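Industry > Workplace > Automation

The Packing Room Learns a New Grip

By Jailson Figueiredo
December

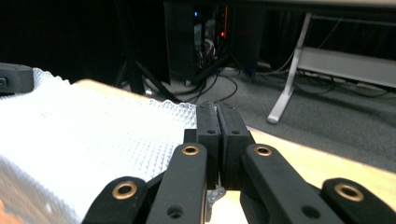 The hand-held gripper, jaws together, at the packing table. Textured white sheeting lies to its left.

Edileuza Figueiredo has packed glassware at Storkberg for most of her working life, and she can wrap a stemmed glass without looking at it. I know this because she is my aunt, and she wraps the leftovers at Christmas the same way. So when she called to say that the company was asking her to teach her job to a machine, I was on the Monday bus to Judodville with a notebook.

What I found was more fun than I expected. The packers spend part of each shift working with a gripper held in the hand: two flat black fingers on linkage arms, with gold-colored rings at the pivots. They pick up, fold, turn and set down, and a camera on the tool records every move. The recordings go to Waseck, the firm building the robot arms that are due on the line next year.

Edileuza took to it fast. "The first morning I felt like I was eating soup with pliers," she says. "Then you find out where the fingers want to go." Her trick is to come in low and let the sheet slide over the pads before closing. A thumb does half the work in ordinary wrapping, and you only notice how much when you don't have one!

Each packer records 40 wraps a session, with a break after 27 if the wrists complain. They did complain at first. The crew asked for shorter sessions and a lower table, and got both, along with an extra 72 cents an hour for recording time. They also asked that a bad wrap be thrown out by the person who made it, before anyone upstairs sees it. That one took longer to settle.

The part I keep thinking about is the talk. People who have stood next to each other for years are suddenly comparing how they tuck a corner. Delić, who runs the late shift, folds away from himself and always has. Edileuza folds toward her chest. Waseck wants both - the more ways of doing it the arms have to learn from, the better they should cope with an odd-shaped jug.

There are worries, and they get said out loud. Storkberg has promised in writing that no packing jobs will go in the first year, and a year is short. The plan is for the arms to take the plain tumblers, up to 130 cartons a day, while people keep the stemware and the special orders and move into checking. Edileuza would like the checking job. She would also like to see the arm try a decanter.

"I want to be standing there," she says, "with my coffee."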